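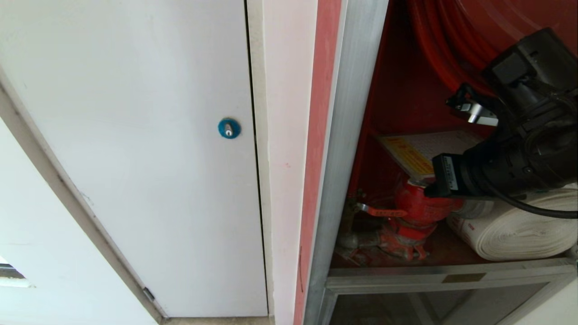
## 3. Fitting the Strand roof glazing bars

This section covers the Strand bar set for flat-roof and low-pitch rear extensions. Read section 2 before starting. The upstand must be complete, level and fixed to the joists.

**Before you begin**

- Check the upstand is square. The two diagonals must match to within 3 mm.
- Confirm that the bar length on the delivery label matches the order sheet.
- Keep the glass in its crate until step 6.

**Caution:** Do not stand or kneel on the bars at any stage. They carry load only when glazed and capped.

1. Lay the Elton sealing strip along the top of the upstand. Start at the house wall and leave no joints at the corners.
2. Fix the wall plate to the masonry with the 13 anchors supplied. Work from the center outward.
3. Set the first bar in the wall plate and lower it onto the eaves beam. The drain slot faces down.
4. Tighten the end bolts by hand only – final tightening is done in step 8.
5. Fit the remaining bars, using the spacing gauge at both ends of each bay.
6. Lift each pane with two people and suction handles. Rest the lower edge on the setting blocks first.
7. Press the Marevon gasket into the bar, working from the eaves to the wall. Do not stretch it. A stretched gasket will shrink back and open a gap at the wall plate.
8. Tighten all end bolts, then snap on the caps.

**Note:** Bars longer than 2,000 mm need the center brace (part of the Jevemholm kit, ordered separately). Fit it between steps 5 and 6.

**Note:** Sets shipped before December use the older cap, which is held by screws – see the sheet in the parts bag.

Leave the flashing until the sealant at the wall plate has cured. Flashing is covered in section 4.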